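发件人：机器人社双臂组
收件人：社团邮件列表
日期：5月12日 星期三
主题：Re: 双臂交接那一关到底怎么练

各位好：

先跟大家说声抱歉，上周列表里那封问交接的信我早就看到了，一直想着坐下来好好回，结果赶上期中实验报告，又赶上给新同学调账号，一拖就拖到今天。茶都泡好了，这回慢慢写，写得啰嗦的地方请多包涵，赶时间的同学可以直接跳到最后那几件要办的事。

先把原信贴在前面，方便没跟上讨论的同学：

> 大家好，我是这学期刚进双臂组的。看了Lomthorpe杯的规则，第二关要求把圆盘件从一只手交到另一只手，中途不能碰桌面，也不能掉。
> 我在仿真里试了好几个晚上，单手抓没问题，一到两只手同时夹着的时候就乱套，要么两边较劲，要么一边松得太早。
> 想请教一下学长学姐：
> 一、是先练遥操作，还是直接上脚本？
> 二、两个夹爪从哪个角度去碰圆盘比较好？
> 三、Song那套示教程序新手能用吗？我看说明里写得挺吓人的。
> 另外我周末也可以来，不怕晚。谢谢！

看到最后一句我真的很高兴，好几位老社员看了也都说，这不就是我们当年的样子嘛！不过周末楼里关门早，晚还是不要太晚。下面一条一条说。

第一个问题，先练遥操作。我知道写脚本看起来更像“做机器人”，我自己大一的时候也是一头扎进代码里，四月份整整一个月都在调轨迹，调到最后连圆盘的边都没夹稳过。后来被老社员按在操作台前，老老实实用手带着两条臂走了一下午，才明白自己之前写的那些坐标有多想当然。手上有了感觉再回去看脚本，很多参数为什么那么设，一下子就通了。所以我的建议是，新同学先攒够20次完整的遥操作交接，再去碰自动的部分。次数不用赶，一个晚上做三四次就挺好，累了就停，手一累动作就变形，存下来的轨迹反而要费工夫挑出去。

第二个问题问得很好，也是我们组里吵得最久的一个。我的习惯是让两只手错开来夹：左手从圆盘靠左下的一侧进去，右手从靠右上的一侧接过来，两边的指尖隔着圆盘斜着相对。这样两个夹爪各占一边，手指不容易撞在一起，松手的时候也有地方可退。圆盘离桌面抬起一点点就够，抬得太高，万一掉了会弹得到处都是，去桌子底下找零件的滋味，我替大家尝过了。 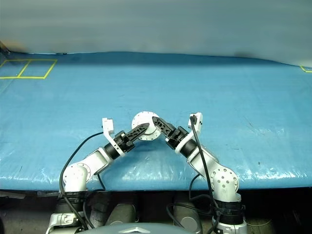 那如果右手还没夹稳，左手就已经开始松了呢？我在仿真里十次有八次都死在这一步，是不是应该写一个固定的等待时间，还是一定要看夹爪的反馈？

看反馈，看反馈，看反馈！固定等待我们试过，圆盘姿势稍微一歪，接手那边合得慢半拍，原先那只手已经松开了，接下来听到的就是“啪”一声。现在的做法是等接手那一侧的夹爪报告“已夹住”，再多停一小会儿，然后原来那只手才慢慢张开，张开以后先沿着自己伸进来的方向往后退，退干净了再抬臂。很多人心急，一松手就往上抬，指头上那些镂空的格子特别容易勾到圆盘的边，勾一下，前面的功夫就白费了。

还有一个“两边较劲”的问题，原信里也提到了，我多说两句。两只手都夹住的那一小段时间，两条臂其实是通过圆盘连在一起的，这时候谁都不要再动位置。新手常常会觉得圆盘有点歪，想用一只手掰正，千万别！一掰，另一只手就会顶回来，你再掰，它再顶，最后报过载停机。歪着就让它歪着，等完全交过去了，由接手的那只单独去调。要是觉得歪得实在看不下去，就退回单手夹持重新来一遍，不丢人的，我到现在还经常重来。

第三个问题，Song那套示教程序，新手完全能用。说明书写得吓人是因为当初写的那位同学性格比较谨慎（也是好事），满篇都是感叹号。你真正要记住的就那么几样：开机先回零位，录制之前看一眼急停在不在手边，录完起个看得懂的文件名。最后这一条我要特别拜托各位，四月的备份里有一大堆叫“测试”“测试新”“最终测试真的最后一次”的文件，我整理的时候差点哭出来。以后请统一写成“日期加关卡加左右手先后”，哪怕写得长一点也没关系。

说到数据，跟大家报告一下进度。目前交接这一关，大家合起来录了972条，挑掉掉件的、碰桌的、中途急停的，剩下的Stiltix小组正在拿去训练。他们那边希望在报名截止之前，我们再补200条，特别是右手先拿、左手来接的那个方向，现在左手先拿的多得多，模型学得有点偏心。有空的同学请多往这个方向录，左撇子同学尤其欢迎，终于轮到你们大显身手了。

另外有同学私下问我，Lomthorpe杯的评分是不是只看快。我又把规则从头翻了一遍，第二关满分100，速度占的比重很小，大头是稳，碰一次桌面扣的分比慢十几秒扣的多得多。我们上次队内模拟，得分最高的那一轮拿了97，看回放慢得像在打太极，可就是没出错。所以平时练习请不要跟别人比秒表，先把每一步做干净。速度这个东西，等你手熟了，它会自己上来的。

Daninik小组在做的是圆盘识别那一块，他们托我转告：训练台上的黄胶带请不要撕，也不要往里面贴别的东西，那几个方框是给放置关用的，位置都标定过了，挪一点点就要全部重来。如果发现胶带翘边，压平就行，压不平再在列表里喊一声。还有那块蓝布，皱一点没关系，别使劲拽，上次有人好心想把它拉平，结果连着桌上的零件盒一起拉了下去。

最后是几件要办的事，请大家看完给个回音：

一、还没在练习表上登记的新同学，请这周内填好，每个人至少留两个晚上。时间撞了不要紧，两个人搭着来更好，一个操作，一个盯着线缆，手臂外侧那根黑线在大动作的时候要有人看着点，别让它绞进去。

二、Stiltix小组需要一位同学帮忙筛轨迹，不需要会写代码，有耐心、能坐得住就行。

三、写原信的这位同学，如果你方便，下次练习请直接来找我，我陪你走前几次。你信里问的这些，在屏幕上讲一个小时，也不如在台子跟前夹两回来得明白。仿真里的那份工程也请带上，我很想看看你的松手条件是怎么写的，说不定能找出那十次里的八次到底毛病在哪儿。

四、打印圆盘备件的料快用完了，谁去买请先在列表里说一声，免得像上回那样一口气来了四卷，颜色还都不一样。

啰里啰嗦写了这么多，茶也凉了。有别的问题请尽管回在这个主题下面，不要怕问得太基础，你想问的，多半也有别的新同学正憋着没好意思开口。我白天有课，回信可能要到晚上。

祝大家手稳！

双臂组 敬上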